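Lab Handout 2: Dropped Objects and Finger Wear
Instructor: Mahfuz Siddiqui

Case: during the May sessions at Clestcombe, the Catberg hand-held gripper began dropping parts over the bin. The fault log gives 18 drops in 700 cycles – all blamed on the operator at first.

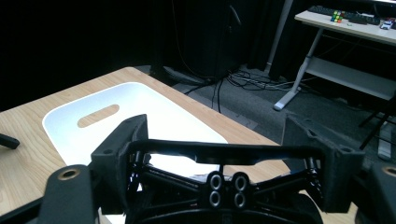 Figure 1. Gripper mechanism over the tray, rear view.

Rahimi traced the fault to a linkage pin worn on one side. With play in the pin, one finger closed late and the object rotated out of the grip. Command and encoder values stayed normal, so the software raised no alarm.
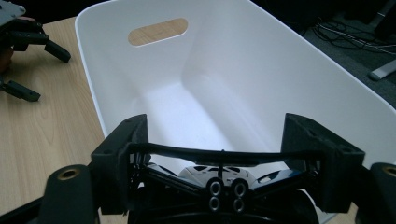
Why did the encoder miss the fault?
It reads the drive side of the linkage, and the play was on the finger side.

Two points for your reports. First, a position reading shows where the sensor is, which may differ from where the fingertip is. Second, a drop limit must be set before the run and must stop the run when reached.

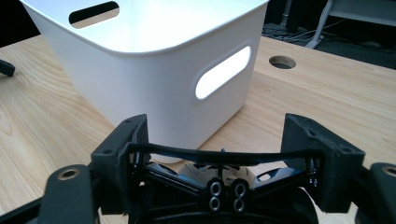

The revised procedure calls for a play check every 3,000 cycles and after any drop. Hold the crossbar still and move each finger by hand. If either one moves freely, tag the unit and take it out of service – do not tighten it and continue. Record the cycle count with your initials.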